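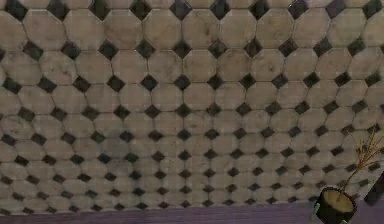 図4-1 シミュレーター上の床面(八角形タイルと黒い菱形)。右下に植物の鉢

検索 キーワードを入力 検索
2026/2/3 Ludmila Bartoš
読了時間:4分

4. 床面シーンの読み込みとカメラの確認

この節では、ロボット部の共用パソコンに床面シーンを読み込み、カメラの向きと画質を確認するまでの手順を説明します。シミュレーター本体(Clunisside)の導入は第3節で済ませておいてください。アームのモデルは第5節で追加します。

4.1 準備

1. 共用パソコンに部のアカウントでログインします。個人のアカウントでは共有フォルダーが表示されません。
2. 共有フォルダーの「Irgate」を開き、床面シーン一式を自分の作業フォルダーにコピーします。
3. ディスクの空き容量を確認します。3,000 MB以上必要です。

注意:共有フォルダー内の元データを直接開かないでください。上書き保存すると、ほかの班の設定も変わります。1月に一度これが起き、Tiêu班の課題データを作り直しました。

4.2 シーンの読み込み

1. Clunissideを起動し、「ファイル」から「シーンを開く」を選びます。
2. コピーした作業フォルダーを指定し、床面シーンを選択します。
3. 乱数シードの欄に246と入力します。班ごとに変えないでください。
4. 「読み込み」を押し、進行表示が消えるまで待ちます。途中で別のシーンを開くと、テクスチャーが欠けることがあります。
5. 視点を「カメラA」に切り替え、図4-1と見比べます。

確認する点は次のとおりです。
・白っぽい大理石調の八角形の間に、黒い菱形が入っている
・画面の下へ行くほどタイルが小さく見える
・下端に紫の帯が横に通っている

タイルが下ではなく上へ向かって小さくなっている場合は、カメラの上下が逆です。「カメラA」の設定を開き、「上下反転」の項目を切り替えてください。

4.3 画質の設定

1. 「表示」から「レンダリング」を開きます。
2. 画質を「低」にします。輪郭は少しぼやけますが、練習ではこの設定を使います。
3. 更新間隔を20ミリ秒にします。
4. 「適用」を押してから画面を閉じます。「適用」を押さずに閉じると、変更は保存されません。

注:大理石の模様には濃淡があります。左寄りに見える灰色のくすみは、読み込みの失敗として扱わなくてかまいません。タイルが一色で塗りつぶされているときは、4.2の手順1からやり直してください。

4.4 色のしきい値の確認

Prulettiの認識プログラムを使う班だけ行います。

1. 認識プログラムを起動し、入力を「カメラA」にします。
2. 明度のしきい値を54に設定します。
3. 「二値化プレビュー」を開き、手前の大きな菱形が一つずつ分かれて表示されることを確認します。
4. 下端に近い小さな菱形は、つながって表示されることがあります。検出範囲の下辺を上げ、この部分を対象から外します。
5. 検出範囲の右下の角も外します。鉢は黒に近い色なので、床の菱形と一緒に拾われます。

注意:鉢をシーンから削除しないでください。第6節の障害物の課題で使用します。

4.5 保存と終了

1. 「名前を付けて保存」を選び、ファイル名の先頭に班名を入れます。
2. 保存先が自分の作業フォルダーになっていることを確かめます。
3. Clunissideを終了し、もう一度起動して、保存したシーンが開けるか確認します。
4. 活動記録に、使用したシード値としきい値を書きます。

シーンが開けない場合は、エラー画面の文面を活動記録に写し、Bartošまで連絡してください。再インストールは各自で行わないでください。

次の節:5. アームモデルの追加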